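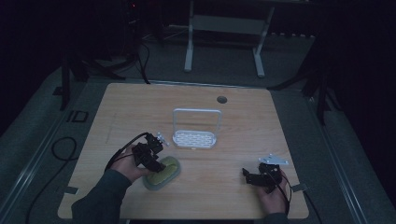 Burkudeo: contour lines for the Merkard hills

README and data card, July release

Burkudeo is a set of elevation contours traced from old paper survey sheets of the Merkard hills and the upper part of the Flotwood valley. It contains 2,551 line segments from 7 sheets. Each segment has an elevation, a sheet code and a quality flag.

The sheets were drawn before the Chmielewska reservoir was filled. That is the main use of this data: it shows the shape of the valley floor that is now under water. If you only want present-day ground elevation, a modern elevation model will serve you better.

What is in the download

There are 3 files. Keep them in the same folder.

contours.geojson holds the lines.
sheets.csv has one row per paper sheet, with its code, printed title and condition notes.
changes.txt lists edits since the first release.

Fields in contours.geojson

id: whole number, unique, never reused. Gaps in the numbering are segments that were removed.
elev_ft: elevation in feet as printed or as worked out from the nearest labeled line.
sheet: sheet code, matches sheets.csv.
index: yes or no. Yes means the line was drawn heavy on the paper.
quality: a, b or c. See below.
note: free text, mostly blank.

The contour interval is 25 feet on every sheet. Elevations have been left in feet. An early draft converted them to meters and the rounding made a mess of the labels, so that draft was dropped. 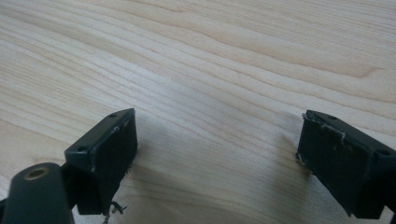 Curving grain in pale wood, with a broader dark band at upper right.

How the lines were traced

Sheets were scanned flat, then lined up to the survey corners printed on the map edges. Tracing was done by hand on screen. Automatic tracing was tried on the Flotwood East sheet, but it kept joining contours to the hatching on the old quarry and following footpaths across the slope.

Segments end at the sheet edge. They also end wherever the printed line is broken by a label. We did not bridge label gaps. If you need continuous lines, snap ends that share the same elev_ft and check the steep ground by eye afterward. On the north side of Merkard Ridge the lines run so close that a loose snapping distance will join the wrong ones.

Quality flags

a: the line is clear on the paper for its whole length.
b: part of the line is faint, stained or under a fold, and was drawn through by judgment.
c: the line is mostly lost and was placed from its neighbors. Do not use these for measuring slope.

Most of the c segments are on Flotwood West, which has a water stain across the lower corner. They are kept in the file so the hillside does not have a hole in it when drawn.

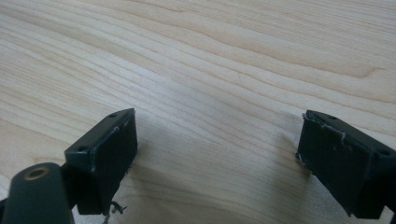 Drawing the set with one line weight for everything gives a gray smear on the ridge and tells you very little anywhere else. Use the index field: thin and light for ordinary contours, heavier and darker for index lines. Wood grain makes a fair guide to the look we were after. In the tabletop here, thin pale tan streaks run alongside broader caramel ones, and the darker band arcing across the upper right is easy to follow even where the rest crowds together. The supplied colors are a pale tan and a darker brown for the same effect. Of course grain carries no elevation, so the comparison stops at line weight.

Known problems

The sheet edges do not meet cleanly between Flotwood East and Merkard South. The two were surveyed separately and some contours step sideways at the join. They have been left as printed.

The dam site has a few closed loops with no label inside. Some are knolls and some may be pits. They are marked "closed, direction unclear" in the note field and should be left out of any surface you build.

The reservoir shoreline is not in this set. Neither are streams, roads or place names. We had a streams layer but could not work out which sheets had been revised, so it is on hold.

Older copies of contours.geojson had the index field as 1 and 0. If your style file stopped working after an update, that is the cause.

Not suitable for

Boating depths, property lines, or anything where a person could be hurt if a number is off. The reservoir bed has silted since the survey and this data knows nothing about that.

Terms

Free to use and change, including in printed maps. Credit "Burkudeo contours" and keep a copy of this file with the data if you pass it on.

Corrections are welcome. Send the segment id, the sheet code and what you think it should be. A screenshot without an id is hard to act on.

Filed under: Open Data, Maps and Terrain, Local History
Shared 25 times
3 comments

contourcrow
Thanks for leaving the feet alone. Is there any chance of the streams layer being put up as is, with a warning on it? I would only be using it as a background.

valleywalker
The old mill terrace shows up nicely once you switch off the c lines. Had no idea it was that wide.

mapdrawer_k
Snapping worked for me on everything but the north side of the ridge. I ended up joining those by hand and it took most of an evening. Can send the result if it is any use.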